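化石産地の表記に、層準の欄をひとつ足すべきだ

印刷用ページ | この記事をメールで送る

2022年9月13日(火)

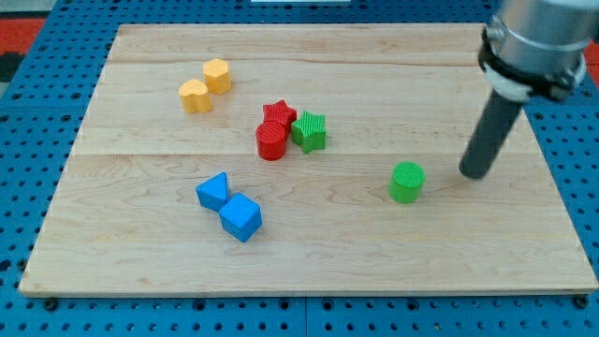 化石標本のラベルに書かれる産地情報は、分類名よりも長く使われる。分類名は研究が進めば改訂されるが、どの崖のどの層から出たかという記録は、採集時に書かれなければ後から補う手段がほとんどない。ところが多くの収蔵庫では、産地欄は地名と採集年で埋まり、層準は備考に回されるか、空白のまま残る。整理の段階では、標本はまず見た目で分けられる。見た目で寄せたまとまりは見やすいが、各標本がどこから来たかは何も示さない。形態で寄せた標本の山も、層序の情報を持たない点では変わらない。

カトナ層の翼竜化石を例にとる。この層は上部、中部、下部の3部層に区分され、下部と上部では堆積環境が異なる。前者は河口の泥岩、後者は浅海の砂岩である。ロスティア採石場産とだけ書かれた翼の骨は、このどちらにも属しうる。体の大きさの時代変化を論じる場合、そのような骨は使えない。使えないにもかかわらず、図版には載り、計測表にも入る。筆者はここに問題があると考える。

マーントン収蔵庫の目録には1678点が登録されている。このうち層準を部層単位まで追える標本だけを使えば、統計の母数は当然小さくなる。母数の減少を嫌って産地名から層準を推定する論文もあるが、推定値と実測値が同じ列に並べられ、区別の記号がないことが多い。読者は両者を分離できず、再解析も成り立たない。

提案は単純である。産地欄の隣に層準欄を設け、値のほかに根拠の区分を3種類の符号で付す。現地で鍵層からの距離を測ったものをA、母岩の岩相から判断したものをB、文献や伝聞によるものをCとする。不明の場合は空白にせず、不明と書く。空白は未記入と不明の区別がつかない。

反論として、採集者の負担が増すという指摘がある。ワンディス海岸のように崩落の速い露頭では、測定より回収を優先せざるをえない。この点は認める。転石から得た標本にAを付けることはできないし、付けるべきでもない。しかし、Cと書く作業に要する時間は10秒に満たない。負担を理由に欄そのものを置かないという結論は導けない。

母岩をすべて除去するクリーニングの慣行も見直しが要る。展示には適するが、微化石や粒度による事後の照合ができなくなる。少なくとも小片を同じ番号で保管し、除去の日付と範囲を記録すべきである。既存標本への遡及入力は、残った母岩のあるものから着手すればよい。母岩も野帳も失われた標本については、Cまたは不明の符号を付けたうえで、時代変化の解析から外すのが妥当である。

印刷する | メールで送る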